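Prornel Tracker -- Teilprojekt Manipulation
Vorgang 187: Aufräumaufgabe "Müllbeutel", Erfolgsrate der gelernten Policy bricht nach Umstellung der Aktionsdarstellung ein
Typ: Fehler / Methode
Komponente: Policy-Training, Auswertung
Status: gelöst, Nacharbeit offen
Angelegt: 19. Mai

Problembeschreibung

Nach der Umstellung von absoluten auf relative Endeffektorposen fällt die Erfolgsrate bei der zweiarmigen Aufgabe deutlich ab. Modellarchitektur, Demonstrationsdaten und Trainingsdauer sind gegenüber dem Referenzlauf unverändert. Der Validierungsfehler liegt unter dem des Referenzlaufs und gibt keinen Hinweis auf das Problem.

Gewertet werden zwei Teilaufgaben getrennt:

A) Gegenstände vom Boden aufnehmen und in den Behälter ablegen
B) Beutelrand mit beiden Greifern fassen und den Beutel anheben

Teilaufgabe A ist kaum betroffen. Teilaufgabe B scheitert in der Mehrzahl der Versuche schon beim Fassen des zweiten Randpunkts.

Umgebung

Trainingscode: Brodico, Hauptzweig
Ablaufsteuerung: Drurska
Demonstrationen: 500 Episoden, teleoperiert
Regeltakt der Policy-Ausgabe: 100 ms pro Schritt
Vorhersagehorizont: 16 Schritte, davon 8 ausgeführt
Startwerte: 3 pro Konfiguration

Versuchsaufbau

Wohnraumumgebung mit Teppichboden. Der Papierkorb steht frei im Raum, so dass beide Arme den Rand erreichen. Die losen Gegenstände werden vor jedem Versuch neu verteilt, die Anordnung wird über ein Überlagerungsbild der Kopfkamera abgeglichen. Flache Teile sind absichtlich dabei, sie waren in früheren Auswertungen die häufigste Fehlerquelle in Teilaufgabe A.

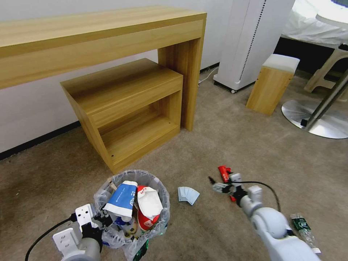
Die Füllung des Beutels wird nicht normiert. Das erhöht die Streuung zwischen den Versuchen, war aber im Referenzlauf genauso und erklärt den Abfall nicht.

Protokoll

Eintrag 1
Kalibrierung Kopfkamera zu Armbasis links und rechts geprüft. Abweichung innerhalb der Toleranz, keine Änderung gegenüber dem letzten Protokoll. Als Ursache ausgeschlossen.

Eintrag 2
Referenz-Checkpoint (absolute Posen) erneut auf derselben Hardware ausgeführt. Ergebnis entspricht dem alten Stand. Greifer, Regler und Latenz damit ebenfalls ausgeschlossen. Der Fehler liegt in der Trainingspipeline oder in der Rücktransformation zur Laufzeit.

Eintrag 3
Aktionen aus zwanzig Demonstrationen durch die Vorwärts- und Rücktransformation geschickt und mit den Originalposen verglichen. Position stimmt. Orientierung stimmt beim linken Arm, beim rechten Arm wächst der Fehler mit dem Abstand zum Bezugszeitpunkt.

Eintrag 4
Transformation im Detail durchgesehen. Beim linken Arm wird die relative Drehung im Werkzeugsystem gebildet, beim rechten im Basissystem. Die Rückrechnung nimmt für beide das Werkzeugsystem an. Bei kleinen Drehungen fällt das kaum auf, deshalb die geringen Auswirkungen in Teilaufgabe A. Beim Anfahren des Beutelrands dreht das Handgelenk stark ein, dort kippt der rechte Greifer aus der Fassrichtung.

Eintrag 5
Korrektur in Brodico eingespielt, Rundlauf-Test für beide Arme ergänzt. Normierungsstatistik neu berechnet -- die alte Datei muss gelöscht werden, sonst lädt der Trainingsstart sie stillschweigend aus dem Zwischenspeicher. Das hat einen kompletten Trainingslauf gekostet.

Eintrag 6
Neues Training mit allen 3 Startwerten abgeschlossen. Teilaufgabe B liegt wieder auf dem Niveau des Referenzlaufs, bei einem der Startwerte darüber. Teilaufgabe A unverändert. Auswertung pro Startwert liegt im Projektordner.

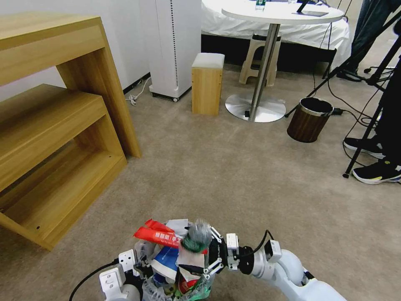
Gisler

Ergänzung zu Eintrag 6: Die verbleibenden Fehlversuche in Teilaufgabe B haben ein anderes Muster. Die Fassrichtung stimmt jetzt, aber der Greifer schließt zu früh und erwischt nur eine Lage Folie. Unter Zug rutscht sie heraus. Bei transparentem Material ist der Rand in den Kamerabildern schlecht vom Inhalt zu trennen, besonders wenn Verpackungen über den Rand stehen. Ein Zusammenhang mit der Aktionsdarstellung ist nicht erkennbar, der Referenzlauf zeigt dieselben Fälle.

Eintrag 7
Versuch mit kürzerem Ausführungsabschnitt (4 statt 8 Schritte). Weniger verfrühtes Schließen, dafür ruckt die Bewegung an den Abschnittsgrenzen, und beide Arme laufen beim Anheben auseinander. Zurückgestellt.

Eintrag 8
Zeitliche Mittelung überlappender Vorhersagen dazugeschaltet. Das Rucken ist weg. Die Mittelung der Orientierung läuft über Quaternionen. Vorzeichen vorher angleichen, in Drurska fehlte das für den rechten Arm ebenfalls. Korrigiert.

Ursache

Uneinheitliches Bezugssystem der relativen Drehung zwischen linkem und rechtem Arm. Der Validierungsfehler wird im transformierten Raum berechnet und kann den Fehler grundsätzlich nicht anzeigen.

Offen

Validierung zusätzlich im Basissystem rechnen und mitprotokollieren.
Prüfsumme der Normierungsstatistik beim Trainingsstart gegen den Datensatz vergleichen.
Ergebnisse aus der Auswertung vom November mit relativen Posen sind betroffen und im Projektordner als ungültig zu kennzeichnen. Läufe mit absoluten Posen bleiben gültig.
Verfrühtes Schließen am Folienrand als eigenen Vorgang anlegen, Verweis auf Eintrag 7 und 8.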